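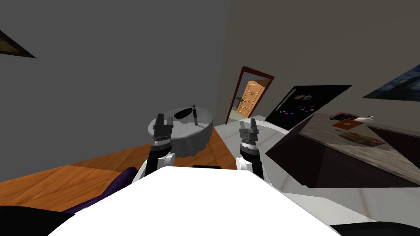
A two-armed household robot can clear a small table most of the time but still has trouble with doors, soft furnishings and anything left close to an edge, according to results released by the Rurandale home automation project on 03/08/2021. The trials were run in simulation, in a set of furnished rooms built for the purpose. In one of them the robot has to deal with a round table covered by a pale grey cloth, which hangs in folds over the side, and then find its way past a kitchen counter with a marble-patterned top. Each of its arms ends in a two-fingered gripper.

The project put the robot through 1000 attempts at ordinary chores. It finished 731 of them without help. The rest were marked as failures, either because the job was not done when time ran out or because something was dropped, knocked over or left in the wrong place.

Rurandale said the chores were chosen from a list of jobs that people in shared houses and small units said they would most like to hand over. They included clearing a table, putting items back on a counter, picking a cushion up off the floor, opening a door that was partly closed and carrying something from one room to the next. Cooking, ironing and cleaning the bathroom were left out.

The best results came from picking up solid objects with straight sides. Boxes, boards and upright bottles gave the robot little trouble when there was clear space on both sides for the gripper fingers. The project said it now regards that part of the work as close to usable.

Cloth was a different matter. A tablecloth moves when an object is dragged across it, and the simulated robot often started to lift with a fold of fabric caught between its fingers. In the worst runs, everything else on the table came with it. The project has since changed the way the arm approaches a covered table, so that it comes down from above and lifts straight up, but the new method is slower and was not used in the published runs.

Flat items were also a weak point. A remote control or a thin tray gives a two-fingered gripper very little to hold. The robot did better when it was allowed to slide the item to the edge of the table and catch it there with the other arm, though this raised the number of drops.

Of the failed attempts, most involved more than one room. The robot would finish the first part of the job, turn towards the doorway and then stop to work out whether it could fit through. With a door standing partly open, it sometimes pushed when it should have pulled. Rurandale said this was a planning fault and that the arms themselves were strong enough for the job.

Time is another obstacle. Clearing a table of a few items took the robot 13 minutes on average. The project did not time people doing the same job, but conceded that few householders would be impressed by the figure. It argued that speed matters less if the work is done while everyone is out.

A separate set of 288 attempts looked at shop-floor work, using a simulated store layout supplied by Dosow, a homewares retailer with outlets in the Rurandale district. The robot was asked to face up shelves, return stray items to the right bay and collect empty cartons. Dosow said the shelf work was promising in aisles where the stock was boxed, and poor in the aisles that carried towels, cushions and bedding.

The retailer has no plans to put a robot in front of customers. It said its staff spend a good part of each morning shift on tidying and would welcome help with it, but a machine that needs someone watching it does not save any labour. It would look again if the robot could work through a full aisle overnight without stopping.

Katayama, which is supplying the arm control software, said simulated trials tend to flatter a robot. Floors are level, lighting does not change and objects weigh what the program says they weigh. A real kitchen has crumbs, damp benchtops and a dog. The company expects the success rate to fall when the same chores are tried on real hardware, and has told the project to plan for that.

Simulation does have its uses, Katayama said. A dropped bottle costs nothing and the room can be put back as it was straight away. Running the same number of attempts in a real flat would have taken many months and a good deal of crockery.

The next stage will be held in a furnished test unit at the Fletis centre in Rurandale, where a physical robot is being fitted out. The first chores will be limited to one room, with all doors either fully open or shut. Work with cloth will be added later, once the slower lifting method has been checked.

Rurandale expects to report on the physical trials next June. It said it is too early to discuss a price, and that no household version is on order or in production. Residents who filled in the original chores survey will be asked to take part in a second one, this time about which jobs they would trust a machine to do while they are not at home.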